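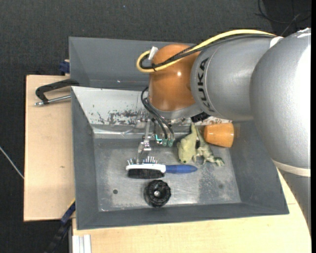
Robot arm with KUKA lettering, over a gray bin.

About Desik

Desik keeps driver files in order for small trucking outfits. Qualification files, mostly. Applications, road test certificates, medical cards, motor vehicle records, the annual review. The paper nobody at a small carrier has time for until the letter comes saying an audit is scheduled.

We are in Sowerby, upstairs from the tire shop. Parking in back. If you're bobtail you'll fit, if you're pulling a trailer please use the gravel lot across the road and walk over.

How we got going

Shahzad Rizvi was safety manager at Remetti, a regional flatbed carrier, and before that he dispatched there, and before that he drove there. When Remetti sold its trucks and closed the terminal a lot of the drivers went out and got their own authority. Then they started calling him. Where does the medical card go. Do I need a file on myself. (Yes.) My brother-in-law drives for me on weekends, does he count. (Also yes.)

He answered from his kitchen for a winter and kept the files in a cabinet in the hall. Laiba Usmani had run payroll and billing at the same terminal and told him he should be charging for it. She came on that November and they rented the room we're still in. Plus the one next to it now, for the scanner and the coffee.

Who's here

Shahzad Rizvi – owner. Audits, new authority setups, anything where a carrier has already gotten a letter. Still holds his CDL and keeps it current. Best caught before lunch.

Laiba Usmani – office manager. Billing, renewals, the reminder calendar, and Jitine (see further down). If you've gotten a text from us about an expiring card, that was her.

There are 4 of us in the office all told. The other two do intake and file review and would rather not be on a website.

What we do

Driver qualification files. We build them from scratch or clean up what you've got. Bring it in a box, we've had worse. Every file gets a checklist on top, with the missing items marked, and you get a copy of the checklist the same day.

Expiration tracking. Licenses, medical cards, annual record pulls. You get a heads up well ahead, then another one, then a phone call. After the phone call it's on you.

New entrant help. If you just got your authority, we'll sit down with you and go through what the safety audit asks for. One long visit usually covers it. Bring your insurance paperwork and whatever you have on maintenance, even if it's reciepts in an envelope.

Mock audits. We come to your yard or you come to us. We pull files at random and write up what's wrong in plain language. Some owners take it personally. It's just paper.

Previous employer checks. We send the requests, log them, send them again, log that too. Old carriers don't always answer and the log is what shows you tried.

What we don't do

We're not lawyers. If you're fighting a citation or a crash is involved you need an attorney, and we can give you a couple of names of people who know trucking.

No dispatching, no load finding, no factoring. People ask every week.

We don't do electronic log installs either. We'll look over your logs as part of a mock audit, but if the device in the cab is acting up, call whoever sold it to you.

We don't backdate anything. If a form wasn't done, it wasn't done. We write a note to the file, do it now and move on. Please don't ask Laiba, she will just hand you to Shahzad and he'll say the same thing with more words.

About Jitine

Jitine is the system we keep the files in. We had it built for us after the hall cabinet got full. Not for sale, it's only for our clients. Log in, see your drivers, see what's coming due, print a file if an officer or an insurance company wants it. Over 3,000 driver files in there at this point, counting the inactive ones we hold onto for the retention period.

It is not pretty. Works on a phone, works better on a laptop. Password resets go through the office, so call during hours. The login link is at the top of every page on this site – if you have the old link bookmarked from before we moved servers it won't load, delete it.

Who we work with

One truck up to mid-size. Our largest client runs 38 power units, mostly dry van. Most are a good deal smaller. Owner-operators, a couple of grain haulers, a household mover, a man who hauls nothing but hay. Intrastate carriers too, the rules are a bit different and we know the state side.

If you've got a big fleet and your own safety department you probaly don't need us, though we've done one-off file reviews for companies that wanted outside eyes on things.

Cost

Flat monthly fee per driver, no setup charge if your files are halfway complete. Scratch builds are priced by the driver, one time. Mock audits are separate. Call for current rates, we don't post them as the record fees change by state and then people get mad at an old number.

No long contract. 2 months' notice if you leave and you get everything back, paper and digital.

Hours and such

Open at 7 a.m., closed at 4 p.m. Phone goes to voicemail over lunch. Walk-ins fine, but if you want Shahzad, call first, he's often out at somebody's yard.

Fax still works. Email is better. Medical cards can be texted as a photo as long as all the corners show and we can read the examiner's number.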